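Projects > Student Reports > Handheld Gripper Upkeep

5 min read

We use cookies to remember your settings. Accept | Manage

Keeping the Druniron Handheld Gripper in Working Order

Our project was to write and test a maintenance routine for the Druniron, the handheld gripper our group uses to record grasping demonstrations. It has two fingers, a trigger linkage, a wide-angle camera on top and a small logging unit connected by cable. The project before ours, Plustonik, built the tool but left only a parts list. When we took over in October the fingers did not close evenly and the camera mount had play in it.

1. Starting condition

We opened the housing and found three problems. The left finger carriage was dragging on its rail. One of the two return springs had stretched. The screws on the camera mount had no thread locker and could be turned by hand. The calibration stored in the logging unit was also old, so the recorded finger opening did not match what we measured with calipers. With the fingers fully open, the true gap was 80 mm and the log read 74.

2. Repair

We cleaned both rails with alcohol and put on a thin coat of dry lubricant. Grease had been used before and it had picked up lint. Both springs were replaced as a pair. The mount screws were removed, cleaned and put back with medium thread locker, then left overnight before the tool was used again.

The camera cable took more time than expected. It ran through a slot with a sharp corner and the jacket was worn there. We filed the corner, fitted a new cable and added a strain relief printed in the lab. The first print cracked. The second was printed flat on the bed and has held up.

The tool weighs 620 g with the new parts.

3. Calibration

Calibration is done with the Zestex script. The operator closes the fingers fully, opens them fully, then closes them on a gauge block. The script writes the values to the logging unit. If the closed reading moves by more than 2 mm between sessions, the rails are checked before any recording is done.

4. Check recordings

After each service we make a short recording at an ordinary table with everyday items on it and review it for dropped frames, blur and a loose camera. The lens is very wide, so straight edges bend toward the corners and the corners go black. 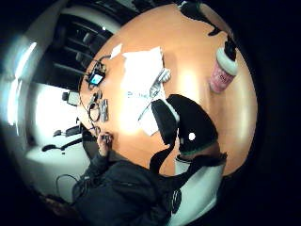 Department of Mechanical Engineering, Student Projects

In a check recording we look first at overhead reflections. A shiny tabletop gives a white patch that can hide thin objects, and exposure is set with that in view. Paper and pens are useful for judging sharpness.

5. Results and open items

We ran around 200 open and close cycles after the repair. The fingers closed evenly throughout and the open reading stayed within limits. The mount did not loosen. We did not test the springs for long-term wear.

The service sheet is now kept with the tool. Still to do: order spare springs, label the cables at both ends, and replace the trigger pin, which has slight play.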